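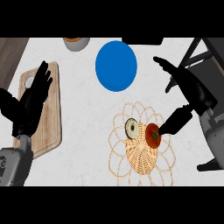 My hardware wallet and seed phrase checkup, with notes

I do this once a year, usually right after the holidays when things are slow, and people keep asking me for the list, so I finally typed it up. Last run through: January 12, 2023. It's written for somebody holding their own coins at home, with one or two hardware wallets and a paper or metal backup. If everything you own sits on an exchange, skip down to section 3 and start there.

I mark each line OK, FIX or N/A and then write a comment, and the comments are the part I'm glad to have a year later. (I once had a sheet that just said "FIX" next to the passphrase line. Fix what? No idea!)

Oh, and please don't write your seed words, PIN or passphrase anywhere on the checklist. I know, I know. But I've seen it done.

SECTION 1. THE DEVICE

1.1 Device powers on and unlocks with the PIN I think it has
OK. Got it on the second try, and I'd rather have had it on the first. If you're down to your last couple of tries, stop and walk away from the thing until you've checked that your backup is good.

1.2 Firmware is current, downloaded from the maker's own site
FIX, then OK. My main one is a Vadamine and it was two versions behind. I typed the address in by hand, no search results, no links from email. The update took longer than I'd like and I paced the kitchen the whole time.

1.3 Case, seams and port look the way they did last year
OK. I keep close-up photos of the device from the day I got it and compare. A scratch near the port is mine, I remember dropping it.

1.4 Receive address on the device screen matches the one on the computer
OK. I read the whole thing out loud, every character. It feels silly and I do it anyway. There's malware that swaps in an address with the same first and last few characters, so reading just the ends won't do it.

1.5 Spare device set up and tested
N/A this year. I sold my old spare to a friend (wiped, twice) and haven't replaced it. Carrying this over.

SECTION 2. THE BACKUP

2.1 Backup is where I say it is
OK. Both copies found. One of them took me a while because I'd moved the box during a closet cleanout in March and never updated my note. So the note is updated now.

2.2 Every word is readable
FIX. The paper copy has gone faint on one side. I recopied it by hand, checked it against the metal one, and burned the old paper in the sink. Run the water after, the smoke alarm in my place is very sensitive!

2.3 Words are in the right order and numbered
OK. Mine are in columns, which is where people get mixed up. Put numbers next to them.

2.4 Test restore done in the past year
OK. This is the big one and I put it off for ages. I send a small amount, 400 dollars' worth at most, to a fresh wallet, wipe the device, restore from the written words and see if the balance comes back. Give it a whole evening. Don't start with your real savings on there, obviously.

2.5 No photos, screenshots or cloud copies of the words
OK. I searched my phone and my old laptop. While you're in there, look in the trash folder and in your email drafts too.

2.6 Copies are in separate buildings
OK. Ultan Mac Suibhne, who got me started on all this, keeps both of his in the same desk and I've nagged him for years. If you're reading, Ultan, one leak from the upstairs bathroom and that's that.

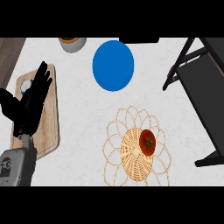
Black hand over a marble tabletop, fingers spread, with a cutting board.

SECTION 3. EXCHANGE ACCOUNTS

3.1 List of every account I still have
FIX. I found one at Pellano that I'd completely forgotten. It had 8 dollars in it and an email address I barely use. Withdrew it (the fee ate half, so 4 dollars, hooray) and closed the account.

3.2 Password is unique and stored in the password manager
OK on all of them now. The Pellano one was a recycled password from way back, very embarrassing.

3.3 Two-step login uses an app or a key, with text messages turned off
FIX. Salgado had quietly kept my phone number as a fallback even though I'd set up the app. Look under "recovery options" as well as "security," those are two different pages for some reason. Somebody who takes over your phone number can walk right in through that one.

3.4 Withdrawal address list is on, and I recognize every address
OK. Deleted one old one of mine.

3.5 API keys reviewed
FIX. Two keys left over from a tax program I tried and hated. Both revoked. If a key has withdrawal rights and you can't say what it's for, kill it today.

3.6 Trade history downloaded
OK. 166 lines for the year, more than I thought. I save the file even when I don't need it yet. I once had an exchange shut down with very little warning, and getting records out afterward was miserable.

SECTION 4. SCAMS AND PAPERWORK

4.1 Know who I've been trading with
OK. I don't do cash meetups anymore. If you do, find out whether the person on the other side is supposed to be registered where you live, and keep your receipts. A guy I used to buy from stopped answering one day, and I was very happy to have my messages and bank slips in one folder.

4.2 Reported and blocked this year's junk
OK. The best one was a letter, an actual paper letter, saying my Divier wallet was "expired" and I should type my words into a website. I don't own a Divier. Wallets don't expire!

4.3 Somebody I trust knows this stuff exists
FIX. My sister knows there's an envelope but she doesn't know what she'd do with it. I need to sit down with her and write out plain steps, with no secrets in them, just who to call and what not to throw away.

STILL OPEN

1.5 Buy and set up a spare, directly from the maker, no marketplace sellers
4.3 Instructions for my sister
2.2 Look at the new paper copy again next time, I used a different pen

If you have a line that ought to be on here, leave it in the comments and I'll try it on the next round. Multisig people, I see you, but I don't run one myself so I've left it out.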